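Cirkside plum fight ends in a draw, with paperwork

The town of Cirkside has settled the matter of who owns the plums on Godoy Street, and all it took was 581 written comments, two public hearings and a map nobody could fold back up.

The trees stand on the strip of grass between the sidewalk and the curb, which belongs to the town. The branches hang over front yards, which belong to the people living behind them. The fruit drops wherever it likes, mostly on parked cars. For years the arrangement was that whoever got there first with a bucket won, and whoever got there last complained about the wasps.

That held until last summer, when a Godoy Street household put out a table and began selling plums back to the neighbors at a price the neighbors considered rude. One neighbor called town hall. Town hall looked up the rule on street fruit and found it didn't have one, a condition it has now corrected at a length of 14 pages.

Under the ordinance passed in May, anyone who lives in Cirkside may pick from a street tree as long as both feet stay on public ground. Ladders are allowed if they are six feet or shorter. A picker may take one bucket a day. The ordinance defines a bucket, after a second hearing in which several residents brought theirs along to make a point.

Selling the fruit requires a permit, and the permit costs more than most of the trees would bring in. The household with the table has applied for one anyway.

Of the 581 comments, 339 were in favor of open picking. The rest were split between people who wanted the trees assigned by address, people who wanted them cut down, and a small but firm group writing in about leaf blowers. Their concerns have been forwarded.

The trees themselves went in decades ago, when the town ordered ornamental plums that were supposed to flower and leave it at that. The nursery sent the fruiting kind. By the time the mistake was noticed the trees were taller than the people who had signed for them, and the file was marked "monitor." Monitoring has continued ever since.

The public works office, which spends part of every August hosing down Godoy Street, puts the crop at roughly 600 pounds in a good year. It arrives all at once. Residents who fought for an equal share in the spring tend to be found three weeks into the season leaving bags on each other's porches after dark.

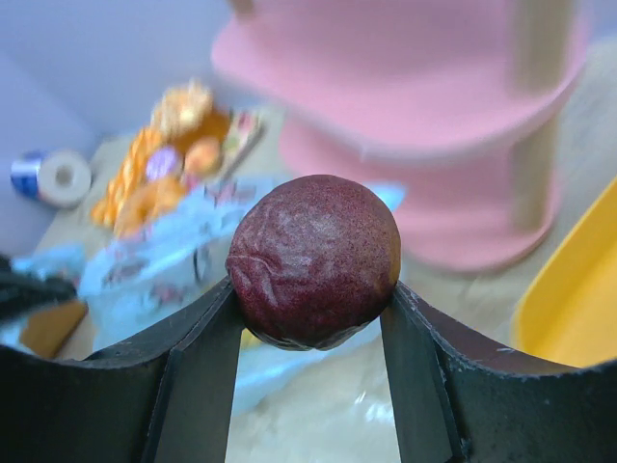
A dark plum, ripe or close enough to argue over.

Local business has been quick to see an opening. Grarnska, the bakery at the bottom of the hill, says it will take clean fruit in exchange for store credit and will bring back its plum cake, last seen before the bakery switched to sourdough and got serious. The credit can't be spent on the plum cake.

The Cloltier, the weekly handout that prints the town's notices and most of its grudges, ran two full pages of letters on the subject and plans a recipe page for August. Readers are asked to keep jam recipes short. It already has plenty.

Enforcement will fall to the parking officer, who is on Godoy Street most mornings as it is. A first offense brings a warning. A second brings a fine, payable at the town hall window until 4 p.m. Fruit is not accepted.

The council takes up the pear trees on the north side next month.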